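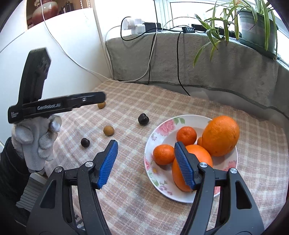

Slide 1. Fruit table at the Luslow open day, with two hand-held grippers.

Speaker: Kwesi Nyarko. Start once the side door is shut.

Good afternoon. I went to the open day at Luslow in February with Ohemaa Quartey. I'll talk about the fruit table first, then the visit in general, then what I think we should take from it.

The task was simple to explain. Visitors were asked to move fruit on and off a plate using the grippers, one in each hand. The oranges were the easy part. Point at the slide: the small dark round ones on the cloth, left of the plate, are where people slowed down. They are glossy and there is very little to get hold of.

Mention the blue pads on the fingertips. They are ribbed, and you can see they sit at a slant. Ohemaa asked about wear and was told the pads are changed every 200 sessions.

Pause here. Ask who has used a hand-held gripper before.

My own turn. I managed the large orange on the first go and dropped a mandarin twice. The jaws open wider than I expected, and I kept coming in from too high. The person running the table, from the Issahaku team, told me to come in low and close slowly. That helped.

On the cloth. It has a fuzzy surface and a check pattern. I asked if a plain board would be easier and the answer was yes, but people's kitchens don't have plain boards in them. (Good line, leave it in.)

Numbers, for those who like them: the Issahaku team had 446 recordings from this one task by the time we got there. Each turn took around 13 minutes with the briefing. Don't read out more than that, the rest is in the handout.

The other stop was Boltavus, in the next room – a talk with slides and no hands-on part. Skip if we are short of time.

What I'd like us to do. Lultitz is our own open day and we have 2 tables to fill. I'd give one of them to a task like this, with ordinary things on it, and let visitors have a proper go. Ohemaa has a draft layout and will pass it round.

Questions. If someone asks about cost, say we are waiting for a quote.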